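Bench inspection, open-case desktops. Stasik workshop, back counter. August 12, 2018.

This is the Wistard checklist with my comments typed in after each item. I was asked to fill it in and send it back without remarks. I have remarks. A list where every box says OK tells the next reader that somebody owned a pen, so where I couldn't check a thing I have written "not checked" and left it that way.

## A. Before the side panel comes off

- [x] **Power cord out of the wall.** Out. The list says "powered down," and I would like that changed. A machine can be off and still have standby power on the board. I want the plug in my hand or on the counter where I can see it.
- [x] **Power button held for 5 seconds after unplugging.** Done. The old sheet said "wait a moment." Whose moment?
- [ ] **Wrist strap clipped to bare metal.** Clipped, yes, but the clip was on the painted part of the counter bracket when I arrived. Paint does not ground anybody. Moved it. Leaving the box empty until the paint is scraped off and someone tests the strap.
- [x] **No drinks on the counter.** None today. There was a ring from one.
- [x] **Counter mat flat, no curled corners.** Flat enough. One corner has been glued down with something that will let go by February.

## B. Chassis and edges

- [x] **Panel edges free of burrs.** Ran a cloth along them and it didn't snag. The sheet says to run a finger. I decline, and so should anybody else.
- [x] **Panel screws in a dish.** They were in a dish. They were mixed with drive screws, which have a different thread, and I have seen what happens when those get swapped by a person in a hurry. Two dishes, please.
- [ ] **Case sits level and does not rock.** Rocks a little when you lean on the rear corner. One foot is worn. Folded card is a fix for a restaurant table.
- [ ] **Loose hardware shaken out.** Not checked. The Sirnthorpe method is to tip the case and listen. I don't tip a case with the boards in it, and I'm not persuaded that silence proves much. Use a flashlight.

## C. Wiring

The wording in this part came over from Sotelo more or less whole, and it shows. "Cables tidy" appears three times and is never defined. Tidy is a matter of taste. I care whether a cable can reach a fan blade, whether it is pulling on its connector, and whether you can get a hand past it without dragging something loose.

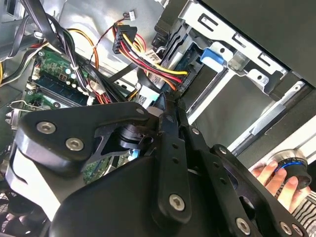
Cable routing is the item I trust least on any inspection, since it gets passed at a glance from a yard away. A tie around the bundle is usually taken as proof that the job was done. There is a white one on the black cables here, and I'm glad to see it, but one tie holds one spot. What the bundle does above and below it is a separate question. The thick sleeved cable next to it wants its own look, and the memory slots should stay clear enough that nobody has to shove wiring aside to get at them.

- [x] **Bundles tied.** Yes. See above for how much comfort I take from it.
- [ ] **Ties snug but not biting.** Not checked on every bundle. The test is whether a tie will slide with light pressure. If it leaves a groove in the insulation, cut it and start again. Cut with flush cutters, facing away from the board. Not with a knife, whatever the old hands say.
- [ ] **Tie tails trimmed.** Not checked. A tail trimmed at an angle will open your knuckle very nicely.
- [ ] **No strain on connectors.** Not checked to my satisfaction. You have to follow each lead from end to end, and the time allowed on the sheet is 4 minutes for the whole section. That figure was picked by someone who has never done it.
- [ ] **Fan path clear.** Needs doing with the case standing upright, the way it will be used. Cables settle. A lead that clears the fan on its side may not clear it on its feet.

## D. Board and memory

- [x] **Mounting screws present.** The ones I could get a light on are there. The sheet wants "all screws tight," which would mean putting a driver on each. I did not. Overtightening cracks boards, and a screw that's holding doesn't need my help.
- [ ] **Capacitor tops flat.** Look at them from the side, low down, with the light behind. From straight above, a slight bulge looks the same as none. I'll do this in the morning when the window is useful.
- [ ] **Memory latches closed on filled slots.** To be done together with the line above.
- [x] **Dust.** Listed as "acceptable / not acceptable." Acceptable to whom? I have ticked it, under protest. If it can be blown out in one pass it isn't worth a form.

## E. Power supply

- [x] **Supply housing unopened.** Unopened, and it stays that way. The sheet has a line for "interior of supply inspected." Strike it. Nobody on this counter should be opening one, and unplugging it for an hour doesn't make it safe.
- [ ] **Rating label matches the job card.** The card has no rating written on it. I can't match a label to a blank.

## F. Closing up

- [ ] Panel back on, no wires pinched in the lip
- [ ] Screws returned from the right dish
- [ ] Tools counted back onto the rack
- [ ] First power-on with a hand near the switch, and nobody leaning over the vents

None of section F has been done. The case stays open until C and D are finished. I've put a card on it saying so.

## Status

Not passed. Not failed either, before anybody starts phoning. The open items are the strap clip, the worn foot, all the wiring lines except the first, the capacitors and latches, and the missing rating. Form 1700 has no box for "incomplete," so I wrote it in the margin.

Re-check on the next shift. Bring the good flashlight, the one with the clip.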